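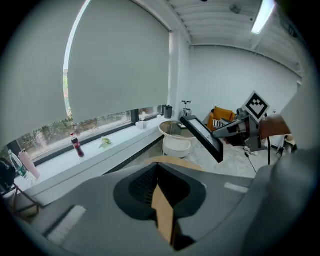 Mabli Lloyd asked whether a hand-held gripper counts as a robot at all, when a person has to carry it around. It is a fair question, and the answer is no. A hand-held gripper is a tool. It becomes part of a robot system when its recordings are used to teach a robot arm how to move. Looking after it is still robot work, and the arm can only learn well if the tool was in good order.

How a gripper is looked after

A gripper of this kind has three jobs. It has to hold things, it has to see what it is holding, and it has to keep track of where it is. Each job depends on a different part, and each part is checked in a different way. At the Trundgate workshop the checks are done in the same order every time.

The fingers

Fingers are the parts that touch things. They wear out faster than anything else on the tool. A worn finger has a shiny patch or a rounded edge, and a shiny finger lets a cup or a bottle slip.

To check a finger, the technician closes the gripper slowly on a flat test strip and pulls. The strip should stay put. If it slides, the finger comes off and a new one goes on. The Trundgate fingers are held by 4 screws, 2 on each side. The screws are tightened a little at a time, going from one side to the other. If one side is tightened all the way first, the finger sits crooked.

After that the gripper is opened and closed 100 times. Any click, scrape or sticky spot is written in the logbook.

The camera

The camera looks out past the fingers. A fingerprint on the lens makes a cloudy spot in every picture it takes. The lens is wiped with a clean, soft cloth, starting in the middle and moving outward in circles. Paper towels are not used. They can leave tiny scratches.

Many gripper cameras have a very wide lens. A wide lens takes in a lot of a room at once, but it bends straight lines. A computer can straighten them again if it knows exactly how the lens bends light. Finding this out is called calibration. The technician holds up a checked board with squares of a known size and moves it slowly in front of the camera. The computer compares the squares it sees with the squares it knows are there.

If the camera is bumped or taken off, the calibration has to be done again.

The tag

Some grippers carry a square tag printed with black and white blocks. It is called a fiducial marker. The word fiducial means something that can be trusted as a fixed point. A camera that sees the tag can work out how far away it is and which way it is turned.

A tag has to be flat, clean and firmly stuck down. A curled corner changes the shape the camera sees, and the computer then gets the position wrong. A damaged tag is peeled off and replaced with one of exactly the same size and pattern.

The cable

Cables break most often near the plug, where they bend. The technician runs two fingers along the whole cable, feeling for kinks or soft places. A cable should hang in a gentle curve - never pulled tight.

The logbook

Every gripper has a page of its own. Gripper 357 has the longest. Its last entry reads:

Thu 31 January. Left finger replaced. Lens wiped. Calibration repeated, passed. Tag OK. Cable OK. G. Kaufmann.

Words to know

Calibration: measuring how a tool really behaves, so that a computer can allow for it.
Fiducial marker: a printed pattern that helps a camera find where something is.
Gripper: the part that takes hold of objects.
Technician: a person who sets up, checks and repairs machines.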